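# How do you teach a robot to do chores?

Quick one this week, the lab is busy and I have to be back at 2!

So. You know how you learned to tie your shoes? Somebody showed you. Maybe they even held your hands and moved them for you. Robots can learn like that too. Really.

There are two main ways to do it.

**Way one - by hand.** A person grabs the robot's arm and pushes it where it needs to go. Up, over, squeeze. The robot's joints remember every bend. Kind of like a dance teacher moving your elbows.

**Way two - by remote control.** The person stands away from the robot and holds controls. Move your hand left, the robot's arm goes left. Squeeze, and its gripper squeezes. Like a video game, but the thing you're driving is real and can knock over your juice.

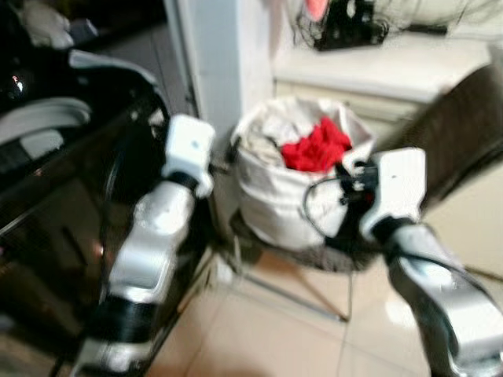
Laundry is a great job for practice. Clothes are floppy! A block is always the same shape, but a shirt is a diferent shape every time you drop it. So the robot needs lots and lots of tries. It has two arms to work with, one on each side of the bag, and each one ends in a white gripper instead of fingers. Something bright like that red piece near the top is easy to spot. Pale clothes in a white bag? Much harder, even for you.

Every try gets saved. One try is called a *demonstration* (say it: dem-un-STRAY-shun). Our team at Hindwood saved 825 of them in March. Hooman Ghasemi did 22 before lunch once and then his thumbs hurt.

What gets saved? What the cameras saw. Where the arms were. When the grippers opened and closed. Then a computer looks at all of it and hunts for patterns - "when the sock is here, the arm goes there."

And mistakes? We keep some of those. If the person drops a sock and picks it up again, the robot can learn how to fix a drop. Pretty handy.

**Try it at home!** You need a friend, a sock and a bowl.

1. One of you is the robot. Robot closes thier eyes.
2. The other one moves the robot's arm, gently, to pick up the sock and put it in the bowl.
3. Do it again. And again.
4. Now the robot tries alone, eyes still shut.
5. Move the bowl a little. Try again!

Did the robot miss? That happens to ours too. It needs to practice with the bowl in lots of places.

Next time: how robots feel if something is squishy.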